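手持ちグリッパーでタオル畳みを教えている人、集まれ

1: kagami_oru
火曜からタオル畳みのデモ収録を始めました!ロボット本体を遠隔操作するんじゃなくて、手持ちのグリッパーで人間が直接やって見せる方式です。いやもう、これが楽しい。前はリーダーアームで遠隔操作していて、タオルの角をつまむだけで肩が凝っていたのに、手持ちだと自分の手の延長みたいに動けるんですよ。
目標は1000本。今のところ手順は「広げる→半分→もう半分→まっすぐ置き直す」。最後の置き直しまでを1本に入れるか、畳み終わりで切るかで迷ってます。

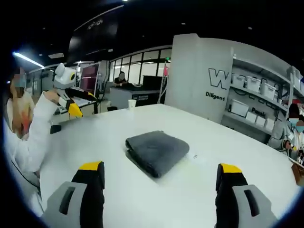

個人的には置き直しまで入れたい派です。畳んだあとに指を大きく開いて、すっと離れるところまで見せておかないと、学習した方策がタオルをつかんだまま固まるんですよね。前回の小物の片付けで痛い目を見ました。みなさんどこで切ってますか?

2: 二本指
離れるところまで入れるのに賛成。うちは離してから2秒静止して終了にしてる。
ただ遠隔操作を悪く言いすぎでは(笑) 実機の可動域の中でしか動けないというのは利点でもあるよ。手持ちだと人間は平気で肘をひねるから、実機で再生したら関節限界、というのが山ほど出る。

3: talden_fan
>>2
それは収録後に逆運動学でふるいにかければ済む話だと思います。うちはTaldenのアームに合わせて自動で落としてます。2712本撮って、落ちたのは思ったより少なかったです。

4: 二本指
>>3
少ないのは撮ってる人がうまいからだよ。慣れてない人が入った日の分だけ見てみて。あと、届くかどうかはふるえても、力の入れ方はふるえない。厚手のタオルは押さえ加減で折り目の戻り方が全然違う。

5: kagami_oru
>>4
押さえ加減、めちゃくちゃわかります!厚手は折った端がふわっと浮いてくるんですよね。今は指先の側面でなでるように押さえてます。これを方策が真似してくれたときは声が出ました。
関節限界のほうは、正直まだちゃんと見てません。今晩ふるいにかけてみます。

6: mochi_grip
横から失礼します。初期配置はどうしてますか?毎回きれいに広げて始めると、くしゃくしゃの状態から全然だめになりませんか。

7: talden_fan
>>6
なります。うちは初期配置を16通り決めて順番に回してます。まっすぐ、斜め、裏返し、角だけ折れてる、など。

8: mochi_grip
16は多い!でも納得です。適当に放り投げるだけじゃだめなんでしょうか。そのほうが自然な散らばりになりそうで。

9: 二本指
放り投げ派です。人が決めた配置はどうしても偏る。ただし投げるのは撮ってる本人以外にやってもらうこと。自分で投げると、無意識に畳みやすく投げる。

10: kagami_oru
>>9
無意識に畳みやすく投げる、やってました……。隣の人に頼みます!
ここまでの話も混ぜて、明日からの手順をまとめてみました。つっこみ歓迎です。

手順案
1. 手首カメラのレンズを拭いて、時刻同期を確認する。
2. タオルは別の人が置く。収録者はその間、台を見ない。
3. 指を開いた状態で構えてから録画開始。斜めに置かれていても、手で直さずそのまま始める。
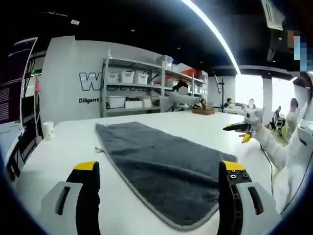
4. 手前の端をつまんで半分に折る。引きずらず、少し持ち上げて運ぶ。
5. もう半分に折り、指の側面で折り目を押さえる。
6. 向きをそろえて指を開き、離れて2秒静止。録画終了。
7. 失敗してもすぐには止めず、つかみ直せるなら続ける。

11: talden_fan
7番いいですね!つかみ直しの入ったデモは宝物です。うちで一番効いたのはそこでした。

12: 二本指
7番は反対。つかみ直しばかり増えると、一発でつかめる場面でも迷うようになる。別のフォルダに分けて、混ぜる割合をあとで変えられるようにしておくのがいい。

13: mochi_grip
2番、台を見ないというのは徹底してますね。うちもやってみます。4番の「少し」はどのくらいですか?

14: kagami_oru
>>12
フォルダ分け、採用します!ちなみに昨日の分を数えたらつかみ直しは11本でした。まずは全部入りと抜きで両方学習させてみますね。
>>13
指の黒いパッドの長さくらいです。高く上げすぎると先が垂れて丸まります。

15: 二本指
両方の結果、楽しみにしてる。関節限界で落ちた本数も忘れずに。

16: kagami_oru
今まわしてます。落ちた分は肘をひねったやつばかりで、全部わたしでした!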